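Ticket: Lid does not match pan, play kitchen set
Status: reopened
Product: Koto play kitchen, cookware and food pack
Opened by: Naa Abubakari
Handled by: Abena Osei, Clavard product support

Naa Abubakari wrote:

We bought the Koto cookware and food pack for the playroom and I'm not convinced the lid we were sent belongs to the pan we were sent. The pan is the small navy one with the long blue handle. The lid is the glass one with the steel rim and a blue knob. When you set it on the pan it slides a little to one side and then sits there looking crooked. Your product sheet says "fits all Koto pans." I'd like to know who checked that.

Also, the food pack is listed as a matched set and the colors are all over the place. The bread roll is shinier than the one in the catalog. I can live with that. The lid I can't, because the kids keep asking me to fix it.

Abena Osei wrote:

Hello Naa, thanks for getting in touch. A few things to try first:

1. Wipe the rim of the pan and the rim of the lid with a damp cloth and dry both.
2. Check for leftover packing film around the steel rim. It's clear and easy to miss.
3. Put the lid on with the knob centered, then turn it a quarter turn.

If it still sits crooked, please measure across the inside of the pan and across the outside of the lid and send me both numbers. A picture of the set laid out would help too.

Naa Abubakari wrote:

I did step 1. I did step 2, and there was no film. Step 3 I did several times and I don't see what a quarter turn is supposed to do to a round lid on a round pan, but fine, it's done. Same result.

I had to borrow calipers for the measuring. I'm sending the pictures first and the numbers after. Pan, lid, both peppers and the roll are all on the white table.
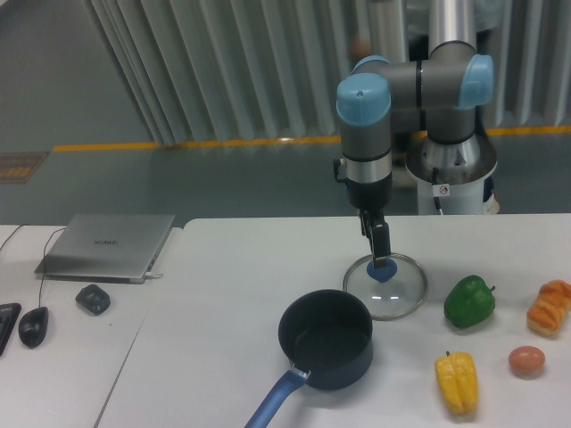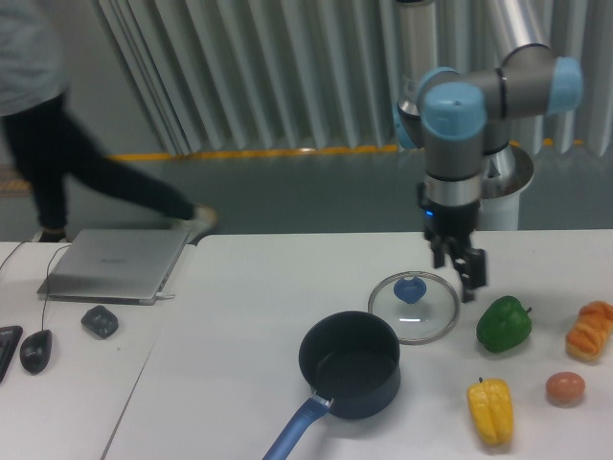

Before you ask, yes, these are the parts that came in your box. We have a Lill set too, but it's kept in a different cupboard and the pans in it are red. I looked. Nothing got swapped.

Abena Osei wrote:

Thank you, those came through fine. The pan looks like the small saucepan from the pack. I can't tell from pictures whether the lid is the right size, so I do still need the measurements. Could you also look at the underside of the pan for a molded letter?

Naa Abubakari wrote:

Lid, outside edge to outside edge: 100 mm.
Pan, inside: 90 mm.
Pan, outside edge of the rim: 100 mm.

So the lid is exactly as wide as the pan. I suppose someone will tell me that's perfect. It isn't, because there's no lip under the lid to drop inside the pan and hold it. It just balances on the rim. Push it with a finger and off it goes.

The letter underneath is a B. What does B mean?

Abena Osei wrote:

B is the second version of the pan. The first version had a small step inside the rim, and the lid rested on the step. The second version has a straight rim and is meant to come with a lid that has a plastic ring on the underside. From your description I believe you have the older lid with the newer pan. The pack sheet was never updated, which I have now reported.

I can send a ring that presses onto the lid you have. There is no charge and nothing needs to be returned.

Naa Abubakari wrote:

So "fits all Koto pans" was wrong and I was told to do a quarter turn.

I'm not sure about the ring. We had a press-on part from Milel on a toy kettle and it stayed on until the first child picked the kettle up. Is it glued? If it isn't glued, what keeps it there? And is it small enough for somebody to put in their mouth? Our youngest are two.

Abena Osei wrote:

It is not glued. It has a groove that grips the steel rim, and it takes an adult a fair amount of effort to pull off. It is the full width of the lid, so it is not a small part. I understand if you would still prefer the complete newer lid, but that is out of stock until August. I can send the ring today and put you down for the lid as well.

Naa Abubakari wrote:

Send both. I'll believe August when the parcel is here.

Abena Osei wrote:

Ring sent 23 May 2007. Replacement lid on back order. Closing the ticket for now.

Naa Abubakari wrote:

Reopening. Ring arrived. It went on with some swearing. The lid now stays on the pan when you tilt it, and I carried it across the room by the knob to see what would happen. The ring stayed put. I turned the whole thing upside down and the lid fell out, but I'd expect that.

What I'd like before this gets closed again: does the ring go in the dishwasher? The leaflet says hand wash in one place and top rack in another. It also gives a limit of 200 degrees, with no F or C after it, for a toy. Which is it?

Abena Osei wrote:

Hand wash only, please. I've asked about the 200 and don't have an answer yet. I'll leave the ticket open until I do.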